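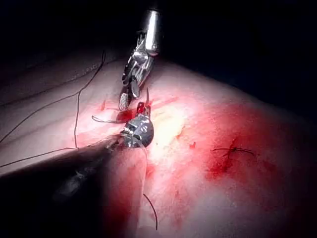
Open Day at the Vultonance Surgical Robotics Laboratory

The Vultonance laboratory at Stultley opened its doors to the public on September 30, 2018. Visitors were received in groups of 11 and shown through the training suite, the instrument workshop and the data room. The day was arranged by Koen Mertens, head of the laboratory, with demonstrations led by Vicente Daza of the Mahawong training programme.

The laboratory studies how suturing can be taught to, and shared with, a robotic system. Its work is carried out on practice tissue and falls into two parts: the recording of stitches made by trained operators at a console, and the testing of control software against those recordings. At the time of the open day the collection held 3,614 recorded stitches.

Suturing demonstration

The curved needle is held in the jaws of the lower instrument with its point upwards, and the upper grasper is close by. The point of the needle is stained red, as is the surface beneath it.

A tied knot in black thread, with both tails cut short, lies to the right of the instruments. Longer strands remain on the surface to the left, and another trails from the jaws of the lower instrument.

Mr Daza gave the demonstration twice in the morning and twice in the afternoon. He drew attention to the handover of the needle from one instrument to the other, which the laboratory regards as the hardest part of the task to carry out by machine. The needle must be gripped at the correct point along its curve and at the correct angle. An error at this stage affects the whole of the stitch that follows.

Several visitors asked whether the operator can feel the tissue. Mr Daza explained that the console used at Stultley gives no sense of touch, and that operators learn to judge tension by eye, from the way the thread straightens and the surface lifts.

Questions were also put about the management of loose thread. Thread is easily caught by an instrument and its shape is difficult for software to follow. A separate study on this subject began in January and is being carried out with colleagues at Stinwood.

Other parts of the visit

In the instrument workshop, staff explained how the wrist joints are inspected and how worn jaws are withdrawn from use. Visitors were able to handle retired instruments and to work the joints by hand.

In the data room, Mr Mertens described how each recording is divided into steps and labelled. Every recording is checked by 2 members of staff before it is added to the collection. Where they disagree on the point at which a step begins, the recording is set aside for discussion at the weekly meeting.

Younger visitors were invited to tie a surgical knot in cord on a practice board. Printed instructions for this activity may be requested from the laboratory office.

Further visits

School and college groups may visit by arrangement during term. Groups are limited to 22 persons, including accompanying staff, and are divided on arrival. Requests should be made in writing to the Stultley office and should state the age of those attending and any access requirements.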